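Shed notebook — August, germination bench and winter prep

7:40 a.m. Bench at 64 degrees, outside at 58. Heat mat was off overnight because I forgot to reset the timer after the power blinked. Reset it now. Nothing on the mat looks set back, but the second tray of kale is behind the first, and I want to see if that holds through the week.

Trays as of this morning:

Tray 1, kale, sown in the Madell mix. Up and even. First true leaves on most.
Tray 2, kale, same seed, sown in our own compost blend. Patchy. Surface crusts over between waterings. I screened that blend through the half-inch mesh, and it probably needed the quarter.
Tray 3, lettuce. Too warm for it on the mat. Moved to the floor by the door, where it should have been in the first place.
Tray 4, spinach. Nothing yet. Old seed, so not giving up until the end of next week, but I'm not counting on it for the cold frame.
Tray 5, onions for overwintering. Thin as hair and all leaning toward the window. Turned the tray.

Stopped using the overhead rose on anything under two inches tall. Bottom watering only. Fill the pan, set the tray in, pull it when the top darkens, tip out what's left. Whoever waters in the evening, please tip the pan out. It was standing full again this morning and there are fungus gnats on the sticky card.

Hardening off. Last year we lost most of the cabbage to one windy afternoon, so this time I wrote out the schedule and taped it inside the door. First two days, one hour in shade. Then two hours, then half a day, then a full day with the row cover nearby. No nights out until they have had three full days. If the wind is up, the day doesn't count and you repeat it.

Cold frame. Old lid finally came apart at the corner. I rebuilt it with the Vurura panels we had left over from the porch roof. They cut fine with a utility knife if you score twice and snap over the bench edge, but drill the screw holes oversize or they crack when it gets cold. I cracked one finding that out. The lid is heavier than the old one by a good bit and the prop stick needs a notch or it walks. Cut the notch at two heights, one for venting and one for working.

Thermometer check. Put both dial thermometers and the digital one in the frame at noon with the lid closed. The dials agreed with each other. The digital read 6 degrees higher and kept climbing until I shaded it, so the sensor was just sitting in the sun. Moved it to the north side under a scrap of board. Readings from before today should be treated as high.

Seed inventory. Went through the whole tin. 30 packets kept, the rest out. Anything in the onion family more than a year old went, same with parsnip. Tomatoes and beans I kept regardless of date. Need to order:

Winter lettuce, one packet
Spinach, two packets
Garlic for October planting — ask Mangubat when they start shipping, and don't leave it until they sell out
Mâche, if anyone has it

The Mangubat garlic did better than the grocery store heads we tried, mostly in size. Both stored about the same. The grocery heads had more soft cloves by March.

Soil temperature, north bed, four inches down: 71. South bed: 76. Too warm for spinach direct in either one. The north bed gets shade cloth tomorrow and I'll take it again at the same hour.

Rain barrel. Nearly 556 gallons came through the meter on the overflow line since spring, more than I figured for that roof. The screen at the downspout was packed with maple seeds again. Cleaned it. The float valve sticks when the barrel is low; a tap frees it. It wants replacing before frost, and the whole thing has to be drained then anyway.

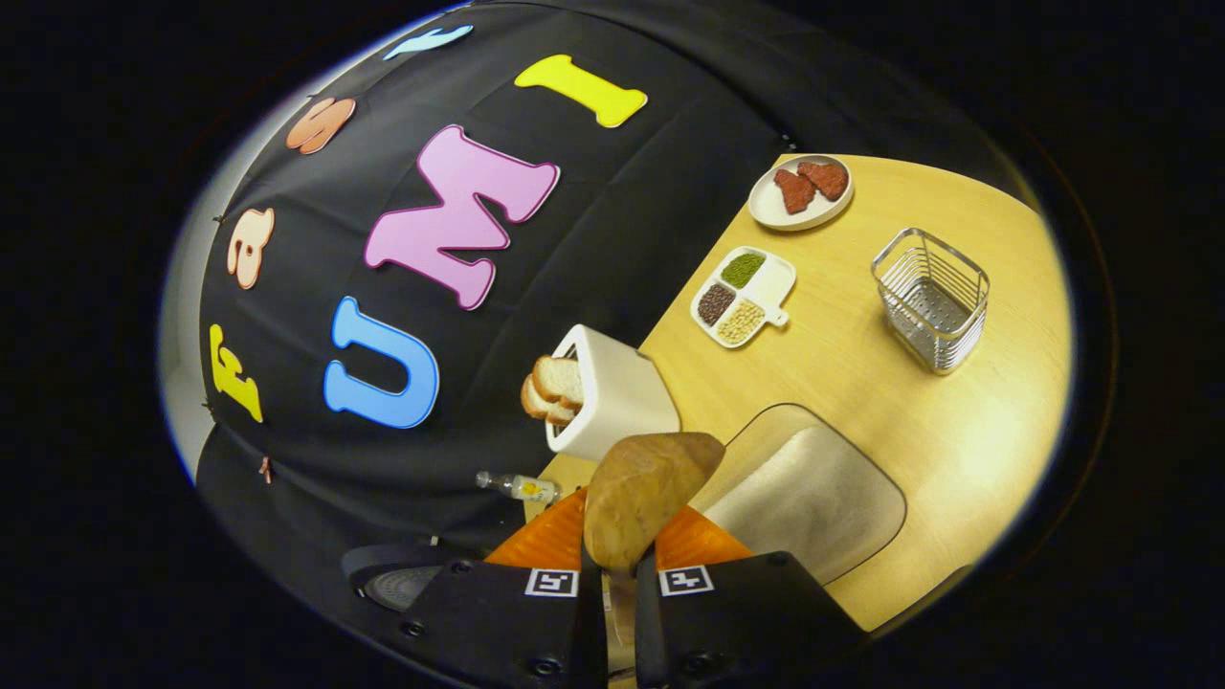
Bed labels have been a nuisance all season. The pencil on wood stakes was gone by June, and the marker on plastic faded on everything facing south, so by July I was guessing at which row of beets was which. I want to try big cut-out letters for the bed ends, one or two per bed, stuck up where you can read them from the path. Foam letters in different colors with a thin white outline, like the ones spelling out FastUMI, show up very well against black fabric, and we have plenty of black landscape fabric. Don't know how foam would hold up outdoors. Try one bed, leave it through winter, look in spring. Small tags for varieties will still be needed at the row itself, and for those I'm going to scratch the name into strips of aluminum with a nail.

Compost. Bin 1 at 130 in the middle, turned it, edges to center. Bin 2 is finished or close to it, still some corn cob. Bin 3 is all dry leaves and won't do anything until it gets some green stuff and water. Kanach fork has a loose handle again. Took the bolt out, added a lock washer, tightened it. If it works loose once more I'll drill it through and peg it.

Left to do:

Quarter-inch screen, rescreen what's left of the compost blend
Resow half of tray 2 in the rescreened batch and compare with the other half
Shade cloth on north bed
Second hinge on the frame lid
Sharpen the hoes

4:15 p.m. Tray 3 looks better on the floor already, less floppy. Frame vented at the low notch since two o'clock, digital and dials now within a degree of each other. Pan tipped out. Mat timer on.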